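Textile care labelling guidance revised for pile and knitted household goods

December 2020

Handell, the testing laboratory, has issued revised guidance on the care labelling of knitted garments and pile fabrics sold for household use. The document replaces an earlier edition that treated fleece, plush and brushed knits as a single group. Suppliers are asked to use the new wording on stock labelled from the start of the next production season. Stock already in shops does not need to be relabelled.

The main change is the separation of products by surface construction. Under the earlier edition, a brushed jumper and a fleece throw made from the same fibre could carry the same label. Handell says this gave buyers too little information on drying, where differences between the two are greatest. A knitted structure can lengthen under its own weight when it is hung wet, whereas a fleece blanket with a stable ground fabric will usually hold its dimensions on a line. The revised text therefore requires a drying instruction on all knitted articles with a raised surface, including those with a high synthetic content.

The guidance was prepared with Clostine, a knitwear finisher, and Kermani, which supplies fleece and plush by the roll. Both companies provided samples for a wash trial run over 29 cycles. Samples were assessed for loss of pile height, change in length and width, and the formation of pills. Handell has published the method in full but has withheld the results for individual fabrics, which remain the property of the suppliers. 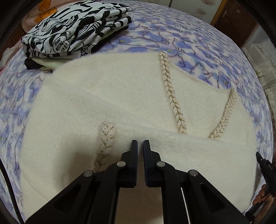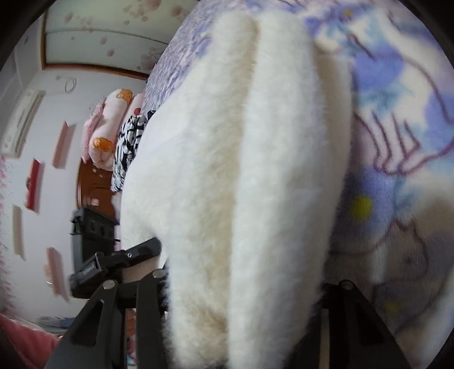
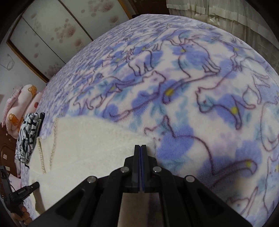

Trim is dealt with in a section of its own. The earlier edition mentioned only buttons, zips and printed transfers, and left decorative yarns to the judgement of the manufacturer. Metallic thread is now listed separately, whether it is knitted into the ground or applied afterwards. A cream knit with beige braids, such as the garment shown in the first photograph, would fall under this section on account of the gold thread wound between the stitches. Labels for such articles must state whether the trim can be ironed, and the instruction must follow the most sensitive component even where the body of the garment would tolerate more heat. The same rule applies to sequins, coated yarns and bonded motifs.

Pile direction receives a shorter treatment. Handell recommends that fabrics with a marked lie should be brushed only when fully dry, using a soft brush and light pressure. Brushing while damp is described as a common cause of flattened or matted areas, particularly at folds and along seams. The recommendation is advisory and need not appear on the label, although it may be printed on a swing ticket or included with the packaging.

Storage advice has also been amended. Knitted articles should be folded and kept flat, and pile fabrics should not be compressed for long periods. Vacuum storage bags, which the earlier edition permitted without comment, are now listed as unsuitable for high-pile goods. Handell notes that some recovery can be obtained by airing the article at room temperature, but that deep creases in synthetic pile may be permanent once set.

Some points have been left open. The trade has not agreed on a single definition of short pile, and the guidance gives two methods of measurement without stating a preference. The first measures the pile under a fixed load and the second uses a cut section viewed under magnification. Kermani has asked for the loaded method to be adopted alone, on the grounds that it can be carried out in a mill without special equipment. Handell will compare the methods before the next edition.

Vidus, which prints woven and satin labels for several of the firms affected, said the additional wording would fit on its standard sizes in most cases. Where it does not, a folded label may be used. The minimum character height is 2 mm, unchanged from the previous edition, and symbols must remain legible for the expected life of the article. Text printed on the reverse of a sewn-in label will be accepted provided that the front carries the washing and drying symbols.

The guidance is voluntary and has no effect on fibre content declarations, which are covered by separate rules. Comments on the pile measurement section can be sent to Handell in writing, and should identify the fabric construction and the method used.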